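How to Label the Low Cabinets in a Shared Kitchen (So People Stop Opening Every Door)

By Davina Dow

If you have ever hosted a big family supper, or shared a pantry at work, or run any sort of kitchen where more than one person puts things away, you know the sound. Door, door, door, door, and then a voice calling out, "Where do we keep the napkins?" I lived with that sound for years. I am a person who likes her kitchen full of people, so I never wanted to shoo anybody out, but I did want to finish stirring my sauce without giving directions over my shoulder the whole time.

Last December I finally sat down and labeled the low cabinets, first at home and then at Danladi, the supper club where a bunch of us cook twice a month. It took one afternoon for each, plus a second pass later on to fix what I got wrong the first time. I'm going to walk you through the whole thing, mistakes included, because the mistakes are where most of my time went.

What you'll need

A label maker, or a friend who will lend you one (mine came from Chinyere Amadi, and she has been very patient about getting it back)
Label tape, white letters on black if you can get it
Rubbing alcohol and a soft cloth
Painter's tape and a marker
A short ruler
A pencil
A notepad
Something to kneel on, and please don't skip this one

Step 1. Empty one cabinet at a time

I know, I know. You want to pull it all out at once and have that glorious mountain on the floor. I did that at home and we ate takeout on the stairs. Do one cabinet, wipe it out, decide what it's for, and put things back before you go on to the next.

While it's empty, open and close the door a few times. If it rubs or hangs a little crooked, this is the time to look at the hinge screws. A lot of newer cabinets have cup hinges, the kind tucked inside the door, and on many of them a small turn of a screwdriver will shift the door over a hair. Go gently and check after every turn.

Step 2. Give each compartment one job

This was the hard part for us. Garba Nwosu, who does most of the rice and all of the arguing, wanted a cabinet for "party things." I love Garba, but party things is a feeling! Does it include the paper plates? The birthday candles? The good tablecloth?

Try to name each compartment with the words a guest would use when asking for it. Cups. Paper plates. Foil and wrap. Disposable chopsticks. If you can't come up with a name that short, the compartment is probably doing two jobs, and you may want to split it up with a bin or move half of it next door.

Single-use things do especially well with a spot all their own. They're light, they come in slippery packages, and they seem to slide behind whatever else is in there. We once bought three more sleeves of paper cups with plenty already hiding behind the slow cooker.

Step 3. Live with painter's tape for 7 days

Write your names on painter's tape and stick them up before you print anything. Then just cook as usual and see what happens. Keep the notepad on the counter and jot down every time somebody opens the wrong door. At the club, we swapped two cabinets after that first week, and I was very glad I hadn't used the good tape yet. The towels had been clear across the room from the sink, and I had somehow stopped noticing.

Step 4. Choose your language, or languages

Print the labels in whatever the people in your kitchen read fastest. At Bello Haruna's house that's English and Hausa, one line under the other. If your household cooks and shops in Chinese, label in Chinese. If you have helpers who read different languages, two short lines are plenty; more than that and the letters get so small you have to crouch to read them. And do have a native reader look at the words before you print. Bello saved me from a very silly spelling.

Step 5. Put the label on the frame, above the opening

My first round went on the doors, and I regretted it pretty quickly. A label on a door goes wherever the door goes, so the minute somebody swings it open, you can't read it from the front anymore. With a few doors open at once (and in our kitchen there are always a few doors open at once), you're right back to guessing.

The frame stays put. On a low cabinet you're standing over it and looking down anyway, so a label up on the top frame sits nicely in your line of sight. It helps with grooved or ribbed doors, too. Tape doesn't like to grip across grooves, and the corners start to lift, but a smooth frame gives it a good flat surface to hold on to. 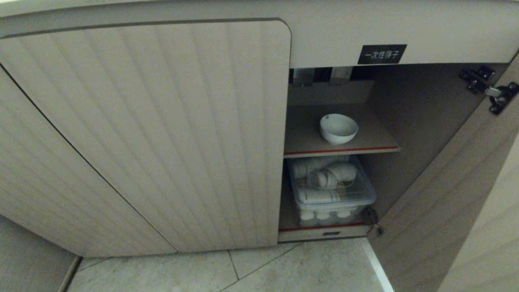

A small black label on the smooth top frame, directly over the open compartment. It reads 一次性筷子, "disposable chopsticks."

For placement, set the label over the compartment it names, well clear of the seam where the next door begins. Mark the spot lightly with your pencil. Use the ruler from the edge of the frame so that your labels all sit at the same height, or let your eye do it if you're the relaxed sort. I am not, and Temitope Okonkwo still teases me about the ruler.

Step 6. Clean, stick, press

Wipe the spot with a little rubbing alcohol, after trying it somewhere hidden to be sure it won't harm the finish. Let it dry all the way. Peel the backing, set down one end of the label, and smooth it toward the other with your thumb. Then hold it down firmly for a slow count of ten. Kitchens are steamy, greasy places, and a label put on in a hurry will be curling by the time the weather turns.

Step 7. Open everything once more

Go down the row, open each door all the way, and read the labels from where you'd normally stand. Have somebody shorter or taller than you do it as well. If a label disappears under the lip of the counter for one of you, move it now while the tape is still willing to come up.

A few odds and ends

Old labels come off more easily if you warm them with a hair dryer for a bit first. Start at a corner and pull slowly, and wipe off any stickiness with a dab of cooking oil, followed by dish soap.

When a cabinet changes jobs, change the label the same day. A wrong label sends people to the wrong place with such confidence.

Keep the leftover tape and the list of names together in a drawer. Ours is in with the birthday candles, which did finally get a home of their own, and yes, Garba picked the name.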